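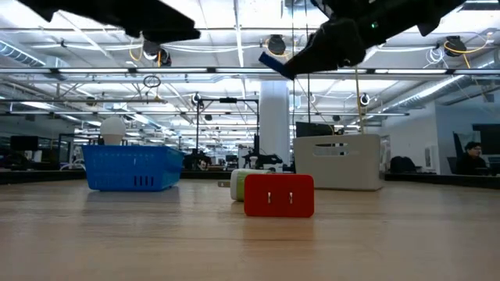

Visit report: Wilex manipulation lab, Ustmont
May 21, 2025

The Wilex open day promised a breakthrough in tidying up, a field in which I have no results of my own. Visitors got a badge, a coffee and a bench to stand beside.

The method is called Soriano. A person steers the arms through a chore, the software learns from the recordings, and then it is asked to cope with a table it has never met. Training took 1,212 recordings. The team threw out 897 first, mostly for dithering — a standard I'd hate to see applied to my kitchen.

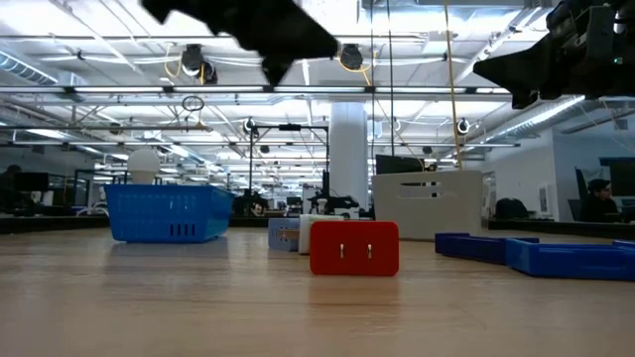
The result

Older methods plan one move at a time. Soriano plans a short run of moves and drops the rest when the view changes. Over 300 trials it needed a human rescue in 2.

Each arm also works from its own wrist view, which the lab credits for most of the gain.

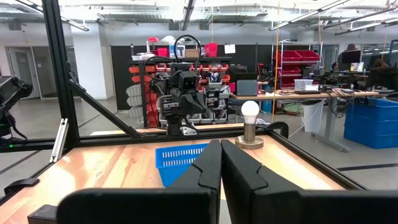
I asked how much of this survives a move to a messier room. The slides had plenty on lighting and very little on mess, so I asked again over the sandwiches.
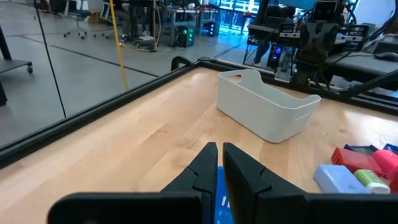
Cleiton Caldeira said the mess was next, at the Brarkow site in December, and that he expected the rescue count to go up before it came down.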